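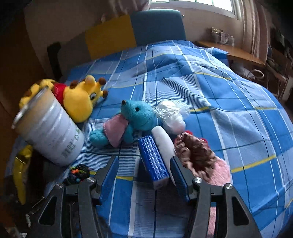 A small blue box on the plaid duvet, with the toys alongside.

Is Dutch-process cocoa worth the extra money?

The owner of Drusus, a small company that buys cocoa powder and repacks it for bakeries, has been in the trade for 13 years and still gets asked which kind is "better." She sighed when I asked too.

"Better for what?" she said. "Alkalizing makes it darker and less sour. If you like sour, you've paid more for something you don't want."

I had brought a bag of Grorico, a premium powder whose label promises "deeper chocolate character." I asked her what that meant. "Darker," she said. "People see dark and they taste chocolate. Put it in a white cup with the lights off and ask them again."

My own test was less scientific – two pans of brownies, one with each powder. I could tell them apart by color. By taste, I was guessing.

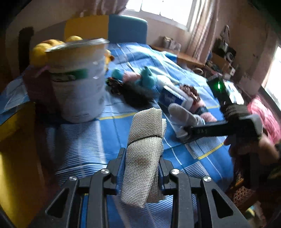 What about the health claims?

She was no softer here. Grorico's website says the powder "retains up to 20 percent more flavanols," without saying more than what. "More than something," she said. "Ask them for the lab sheet. I did, in October, and I'm still waiting."

Alkalizing generally lowers flavanols, so I would like to see that sheet as well.

Her advice on storage was plain: lid on tight, away from the stove, and don't bother with the fridge. As for recipes, she pays attention to baking soda, which wants a natural powder to react with. "If it's hot chocolate, buy the cheap one and taste it first," she said. She sells both.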